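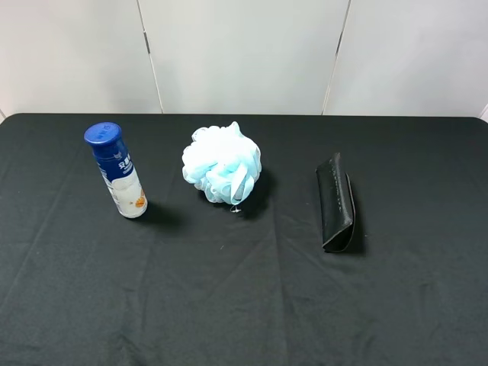
Jerkberg Arm: Frequently Asked Questions

Last updated 29 March 2023

I get a lot of the same emails about this build, so I've pulled my answers into one page. If you're new, Jerkberg is the desktop robot arm I've been putting together in my spare room and, when I need the bigger tools, at the Akpalu shared workshop. It picks things up and puts them in other places. Sometimes they're the places I wanted!

What does it do, really?

It tidies a table. I put out a few household things, the arm looks them over and moves them where I've told it they belong. My far-off dream is a bathroom shelf that sorts itself out, and my sister Adjoa Kwofie has already claimed the second one. Right now it handles a small table with a few items on it and takes its sweet time.

Why household stuff and not blocks?

I did start with blocks. I got very good at blocks, and then I handed the arm a bath pouf and it all fell apart. A mesh pouf has no real edges, it squashes when you grab it, and the loops catch on the fingertips when you let go (I lost a whole evening to one loop). A little upright bottle is the other kind of trouble: it has a definite shape, but a nudge knocks it over. I like putting the two out together so I can't tune the grip for one and forget the other.

What's the hardest thing you've tried?

Anything black on my black cloth. I have a soft black case, the folded sort you'd keep glasses in, and the camera software loses it about as often as I lose my keys. It'll find the shadow and reach for that. I've had the best luck turning up the exposure until the shiny bits on the case stand out from the fabric, but then the white things wash out, so I take two exposures and use both. It's a clunky fix and I'd love a better one.

So why not change the cloth?

Everybody asks this! I have a gray one, and it's much easier. But I'd rather fight with it now than have the arm go to pieces the first time somebody puts a phone on a dark counter. The cloth also stops round things from rolling away, and it gives the fingers a little clearance when they bump the table. If you're just starting out, please use the gray.

Do creases in the cloth matter?

More than I'd like. A sharp fold line catches the light and the software used to draw a box around it and call it an object. I ignore anything with no height now, and that got rid of most of the bad ones. Lint still gets me from time to time. Ironing works too, if you're a person who irons.

How many tries did it take to get a decent grab?

I logged 1,000 attempts before I stopped logging. The first few hundred were awful, mostly my own doing, because I had the wrist motor wired backward and blamed the code. Cecilia Asante at the workshop spotted it from across the room while eating a sandwich. Check your wiring before you rewrite anything.

What parts are in it?

The arm joints are Sonine hobby servos and the controller is a Vement board I had left over from a plant-watering thing. The brackets are printed, the base is a chunk of countertop, and the fingertips are silicone I poured myself in a muffin tin. It's all on the parts page, with the screws. There are 11 different screw sizes and I'm sorry. I bought them at different times and never went back to fix it.

Can I build one in an apartment?

Sure, mine lives in one. You want a solid table, a plain wall behind it if you can manage that, and light that doesn't move around during the day. I keep the curtain shut when I'm running tests. The servos whine, so I quit at 9 in the evening out of respect for the people downstairs.

Is it safe around kids or pets?

I'd keep them both out of reach. It isn't strong, but it has no idea that a hand is a hand, and a finger in the elbow joint would hurt. There's a big stop button on the base, and I cut the power whenever I leave the room. Do that even if you're only going to get coffee.

Can I buy one from you?

Nope, sorry. I can barely keep this one running! The files are free to download, and if you print a set and get stuck, write to me and say which step you're on. A photo of your wiring helps a ton.

What's next?

A softer set of fingertips, and a wrist camera so it can look straight down before it commits. I also want it to hang things up by a cord loop, and so far it can't manage that at all. I'm hoping to have something to show at the workshop's open evening in May. If the loop thing still isn't working by then, I'll bring the blocks.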